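## 3. Construction of the Shared Bench

The bench was assembled at the Gethin workshop, a members' space with a wood room, a small metal room and one bay set aside for electronics.

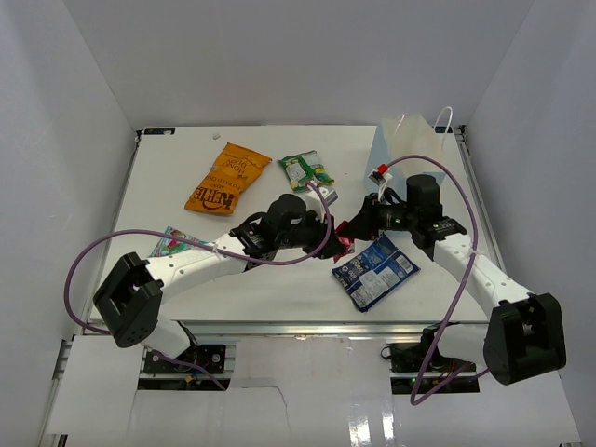 Work began in May and was carried out in the evenings, when the bay was free. The aim was to find out whether a two-armed station suitable for handling everyday goods could be built and kept in order with the tools that a workshop of this kind already owns. No part of the build required a machine that members could not book in the ordinary way, and all cutting and drilling was done on site.

### 3.1 Table and walls

The working surface is a white tabletop held between metal rails. An earlier version stood on a folding frame and was given up within the first fortnight, as the whole table moved whenever both arms slowed down together. The present frame is bolted to the floor. The walls were added later. They were painted a pale grey chosen to cut down glare from the ceiling lights, although some reflection remains on the glossier panels at the front, and a matt finish would be preferred in any later version.

The front panels can be taken off without disturbing the arms. This was a late change, made after a loose connector beneath the left base took most of an evening to reach.

### 3.2 Arms and cabling

Both arms were put together from Hillex kits. Each carries a gripper and a small camera module mounted above it, so that the contact between fingers and object can be viewed at close range from either side. The arms are placed along the near edge and share the middle of the table. The region that both can reach is smaller than the drawings had suggested, and the bases were moved inwards by 41 mm before the first full trials.

Cabling proved to be the most troublesome part of the build. The camera cables are purple and were left long on purpose, running in wide loops outside the arms. Shorter runs had been tried and were found to pull at the connectors when the elbow was fully bent. Long loops bring their own difficulty — they can sweep across the table and touch light objects — and ties were fitted by trial until the loops stayed mostly clear of the surface. The layout is workable but cannot be called tidy. Any group repeating the build should allow more time for this stage than for the fixing of the arms themselves.

Control runs on a single desktop computer using the Lataren package, with only small changes to the settings file. Power is taken from one switched supply, and the stop button is placed where it can be reached from either end of the bench.

### 3.3 Objects and task

Snack packets and an upright paper bag with handles were selected as the working objects. Packets of this type are cheap and easy to replace, and they are difficult to hold well. The film is shiny and slips, the contents shift, and the outline changes each time the packet is put down. The set also covers a useful spread of sizes, from a large orange bag of KETTLE chips with honey Dijon flavouring to a small red packet that both grippers can hold at once.

The task is to pick up a packet and place it in the paper bag. Both arms may be used on the same packet, and this was encouraged in the trials where a single grip was judged likely to fail. Packets were laid out afresh before each attempt, in no fixed order and with either face upwards. Any packet that had split was taken out of use.

A total of 115 attempts were recorded during the setting-up period. These are not included in the results given in Section 5, as the finger pads and the cable ties were both altered during that time. The later recordings, numbering over 1,000, were all made with the bench in its final state.

### 3.4 Upkeep

A written log was kept beside the bench and checked against the Wodora booking system at the end of each month. Most entries concern screws that had worked loose at the wrist, which were retightened by hand and marked with paint. The finger pads were replaced twice. The paper bag was changed whenever its rim had softened enough to fold inwards under a packet, and a stock of spare bags was stored on the shelf above the computer.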